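Artificial flowers deserve a better class of snobbery

I have been told more than once that a fake flower is worse than no flower. The people who say this usually have a bunch of supermarket carnations going brown at home, in water they changed when they bought them. I think they're wrong, and I think the trouble starts with how we buy and look after the fake ones.

Most artificial flowers look bad for reasons that have nothing to do with being artificial. They get pulled out of a bag, pushed into a vase and left there for 7 years. The stems are all the same length. The heads all face the front. A real bunch treated that way would look poor as well.
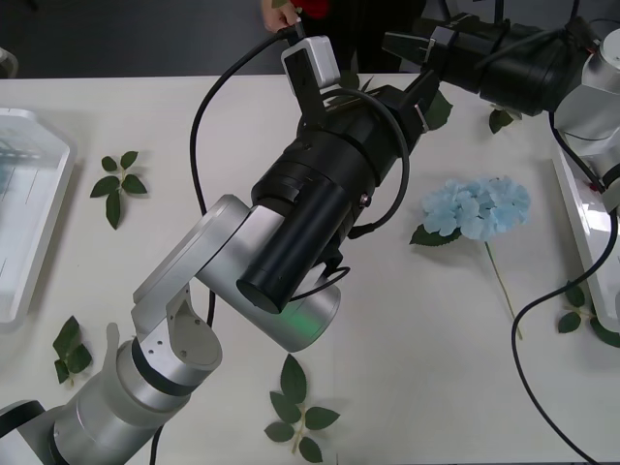 The hydrangea is the one I would defend first. In a real garden the colour of the blue ones depends on the soil, and cut stems wilt if you look away. A pale blue artificial one holds its shape, and the head is such a crowd of small petals that the eye doesn't go hunting for faults. At arm's length on a hall table it does its job.

Red roses are harder. Everyone knows what a rose looks like and everyone has an opinion. My advice is to stop putting them in by the dozen. Lay everything out flat on a pale surface before any of it goes near a vase, the way you would lay out clothes before packing, and see what you've really got.
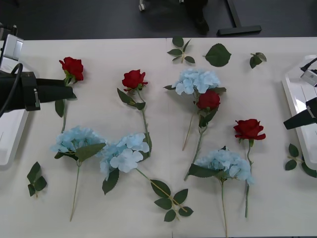
Once it's all laid out you can see which stems have a lean to them and which leaves have come away. Loose leaves are normal. They slide off the stem when it's handled, and most people throw them in the bin, which is a mistake. A bare green stem is the first thing that gives a fake rose away. Put the leaves back, or keep them to fill the neck of the vase.

Boyang Jiang, who taught the evening arranging class I took at the Presurstead hall last June, made us spend the whole first session on leaves. I resented it at the time. I had paid for flowers. By the end of the term my Dallell Street neighbours were asking where I bought my roses, and they were the same roses I'd had in a cupboard for years.

The other complaint is that fake petals look like cloth. Some of them do. I don't see that as a fault in a good one, and I would rather have a decent fabric look than shiny plastic trying to pass for dew.
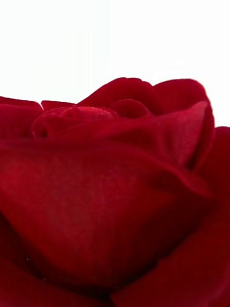
A red rose at close range.

What matters is shading. If the petals are one flat red all the way round, leave it in the shop. If the red goes darker where the petal bends, it will look fine in ordinary light.

Storage is where I part company with most of the advice I read. People recommend boxes with lids. Boxes crush the heads and you forget what's in them. I keep mine lying down in an open basket with slots in the sides, roses in one and hydrangeas in another, and the odd leaves beside them.

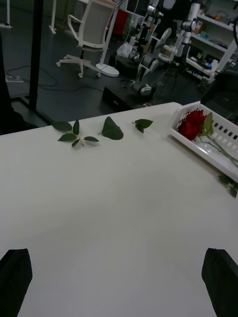

An open basket gathers dust, I'll grant that. A soft brush fixes it. A squashed bloom takes steam and patience, and I have little of either. I've got about 6 stems out in the front room at the moment and the rest are resting. Swap them over when you get tired of them, as you would with cushions.

Filed under: Opinion, Home & Garden
Last updated 8 May 2026
Contact us | Copyright Luler | Back to top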